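So we're five months into the Great Sorting Changeover at Plundow and people keep asking me if I still have a job. I do! It's just a different one, and I'm still making up my mind about it.

Before, I did returns by hand. Open the bag, pull out whatever's in there, decide where it goes, do it again. My best shift ever was 466 pieces and I couldn't close my fist that night. Now the arms do the grabbing and I look after two tables, which mostly means setting out the crates and trays and untangling things. Bags are the worst. Thin crinkly plastic beats the arms way more often than you'd think.

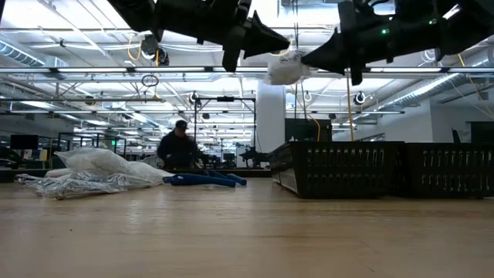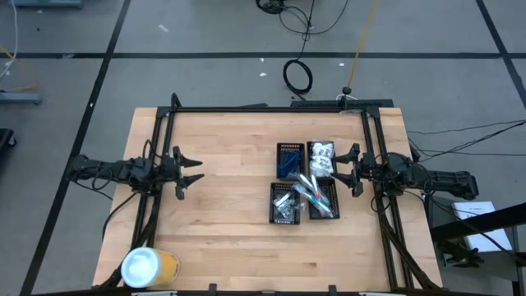
Ayanda Hlongwane, who trained me way back when, moved over to writing up the grip problems, and she's so good at it (she got a raise, too, and about time). Thaddeus Fitzsimmons hated the whole idea and asked for the loading dock. I get it. We used to talk all day across the bench, and now I can go 15 minutes without saying a word to anyone, which if you know me is a LOT.

My wrists feel great, though. I'm knitting again! What I'd really like is for them to let us set the pace ourselves, and I've asked twice. There's supposed to be a meeting on it in August, so I'll let you know how that goes.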